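Closero Community > Workshop & Garage > Robots and automation
Right arm quits when it reaches for the back of the box, left arm is fine
Posted by Nathalie Fraser, April 8, 2018
3 replies

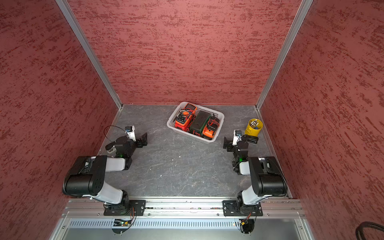 I've been building a two-arm fetch-and-return station for our shared shop in Closville, and I'm stuck on something that has eaten most of my evenings. The idea is that you ask for a meter and the arms hand you one, then put it back when you're done, so the meters stop wandering off to other benches (and other people's cars!). The arms are bolted to the aluminum rail across the front and the orange multimeters live in the white basket at the back, a bit right of center, leads and all. The left arm behaves beautifully. The right arm goes out toward the basket, stops, and goes limp at the shoulder. Then I have to lunge in and catch it.

A few things that might matter. Both arms are the same secondhand Isaksson model, bought together as a pair, and they run off one 19 volt supply through a controller running Vundomum. I weighed a meter with its leads and case and it came to 400 grams, well inside what the manual allows with the arm stretched out. I did the little calibration dance on both arms twice. I swapped the grippers left to right and the problem stayed with the right arm, so I'm pretty sure it isn't the gripper.

The fault log gives me "bus low" about half the time and "position lost" the other half, always on the shoulder joint. Sometimes I get both. The torque reading on that joint climbs to 92 percent just before it quits. The left one does the same reach (mirrored, with the basket slid over to its side) and doesn't get anywhere near that.

And it does it with an empty gripper too, only less often. Driving it by hand with the little jog pad is fine. Running the saved path at full speed is when it goes. I slowed the path down and it got better but didn't go away, and now the whole thing is so slow you could walk to the store and buy a meter.

So is my supply too small? A bigger one isn't cheap and I'd like to hear from somebody who has been through this before I spend the shop's money. I'm comfortable with a crimper and a soldering iron, less so with anything that has the word "tuning" in it.

Second question, if anyone has the patience – the test leads. They drape over everything in the basket, and when an arm picks up one meter it tends to bring a friend along. Is there a sensible way to deal with that, or do I need to take the leads off and store them separately? I'd rather keep them together. People lose leads even faster than they lose meters.

tinbucket

Supply is too small. Two arms on one brick is asking for it, get one for each arm and be done. I had a laser cutter that did this and a new supply fixed it the same day.

Take the leads off the meters.

rosalind_k

I wouldn't buy anything yet! I have the one-arm version of this in my garage and I went through the very same "bus low" misery last May, and for me the supply was fine the whole time. It was the wire between the supply and the arm. I'd used some skinny stuff from a drawer, and it was long, and when the shoulder pulled hard the voltage dropped along the wire before it ever got to the motor. The supply's own little display said everything was great, and it was telling the truth, at its own end.

So here's what I'd do, and you have a basket full of the right tool for it. Put a meter across the power terminals at the right base while the arm is holding still and write down what you get. Then leave it there, set it to min/max if it has that button, clear yourself out of the way and run the saved path. Look at the minimum. Then do the same at the left base with the left arm's path. If the right one dips a lot further, you've found where to look, and you haven't spent a cent. If they both dip the same, go back and measure at the supply itself. A dip there means tinbucket is right and you need a bigger one.

A handheld meter can miss a really quick dip, so a clean reading doesn't let the wiring off completely. If anyone in your shop has a scope, borrow it for an hour.

I'd also have a look at the bunch of wires hanging under the right base, the yellow, red and black ones. I can't judge anything about them from a photo, but with the power off I'd give every one of those a gentle tug where it goes into its connector. Mine had a red one where the crimp had grabbed the insulation and hardly any copper. It worked for ages and then it sort of half worked, and half working is so much more annoying than broken. Wiggle them as well with the arm powered and holding a pose somewhere low and safe, and watch the log. If you get "position lost" from a wiggle you can stop hunting.

The thing about the swap test you did with the grippers is that it was a great idea, so keep going with it. Swap the power leads between the two bases next. If the trouble moves to the left arm, it's the feed. If it stays with the right arm, it's the arm or whatever is plugged in right at it. That one swap would have saved me a week of evenings – I was too lazy to crawl under the bench.

One more thought on the empty gripper. You said it quits with nothing in it, so it's mostly hauling its own weight out there, plus that camera on the wrist and whatever cable goes with it. Have somebody watch (from outside the box please) while it reaches back, and see if a cable goes tight before the end of the move. A cable that's an inch short will fight the shoulder the whole way and the motor will happily give it everything it's got. There's a thick coiled black one coming in on the right side against the wall, and if that one belongs to the arm I'd start there. Coiled cables pull back, and they pull harder the further you go.

On the leads, I wind mine in a figure eight around the meter and put a fat rubber band over it. It's ugly and it works. The arm doesn't care how it looks. The trick is getting people to do it when they hand the meter back, and I don't have an answer for that one.

Isaksson

(No relation to the arms, I get asked every time.)

Agree with rosalind_k, measure first. I'll add the mechanical side, as 92 percent on one shoulder and much less on its twin bothers me more than the voltage does. A low bus can make a joint drop out, but it won't by itself explain one arm needing that much more effort for the same move. Something is loading it.

With the power off, and with one hand under the upper link so it doesn't fall, move both shoulders through the same reach by hand. Do left, then right, then left again. You're comparing feel. If the right is stiff or has a gritty spot, it's inside the joint, or the mounting bolts have been cranked down so unevenly that the base has twisted. I've seen that on a rail that wasn't sitting flat. Loosen the base, let it settle, tighten the screws a little at a time going corner to corner, and try again. Costs you ten minutes.

If they feel the same by hand, load up Vundomum and compare the acceleration on the two saved paths. Slowing the speed down doesn't always change the acceleration, and depending on how you recorded the paths they may not match at all. People record the second arm on a different night with more coffee in them. Cut the acceleration on the right arm in half and leave the speed at normal. If that clears it up you can work your way back toward the original setting, and you haven't had to tune anything scary.

Check the path for a spot near the back where the elbow goes almost straight, too. That right arm is working a lot closer to its own wall than I'd like, and the yellow cup with the sticks in it is right by the gripper. If you taught the path so it dodges the cup, there may be a sharp little jog in it that you've forgotten about. Move the cup out of there, teach a plain path, and see whether the number comes down. I'd move the basket forward a bit as well. Every inch you take off the reach helps the shoulder.

For the bigger supply, hold off until you've got a minimum voltage written down. After any fix I let mine run unloaded overnight before I trust it. Mine did 2,000 cycles that way after I rewired it, with a net strung underneath, and then I let other people near it.

Please put something soft under that arm while you're testing. And quit catching it with your hands.

Nathalie Fraser

Oh this is wonderful, thank you all. I crawled under and swapped the power leads and the fault stayed with the right arm, so the feed is off the hook for now. Then I compared the paths in Vundomum like Isaksson said, and the right one has an acceleration setting I don't remember choosing, a good bit higher than the left. I've halved it. I haven't done the tug test on the wires or the by-hand comparison yet, I need a second person to hold the link and everyone had gone home.

rosalind_k, I'm stealing the figure eight. I've got a bag of the fat blue bands that come on broccoli.

tinbucket, I've priced the second supply in case it comes to that. Will post the voltage numbers when I have them.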